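4.2 Bed-making and surface clearing

The second task group came from the room attendants at Orellana, a guesthouse operator with 84 beds. Attendants there now spend part of each shift recording their own work with hand-held grippers, and the recordings are used to train the Stuvora arm. We observed 39 of these sessions and interviewed the attendants afterward. Small packets and boxes left on top of a blanket were among the items they most often named as slow to handle (Figure 3).

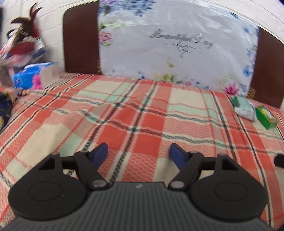

Attendants described two changes to the job. The first was pace. Picking up a small box with a gripper took longer than by hand, and several said they planned each reach before making it. The second was pay. Recording time was first paid at the cleaning rate, and after November it was paid separately. Yareli Bañuelos, a shift lead, told us that the older staff signed up only then.
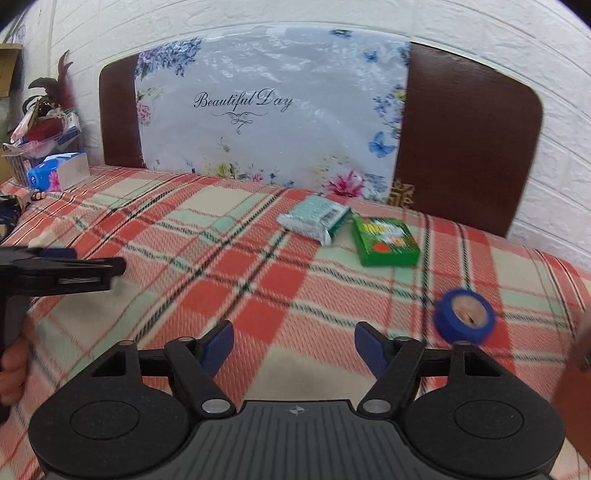
Views on the arm itself were mixed. Some attendants hoped it would take over clearing and leave them the beds, which they considered skilled work. Others expected fewer hours – a concern management had not addressed in writing when our visits ended. Attendants also asked who could watch the recordings, given that guests' belongings might be in view.

Figure 3. Clearing task, plaid blanket condition. Hand-held grippers, open, over the bed surface; packet and green box near the headboard.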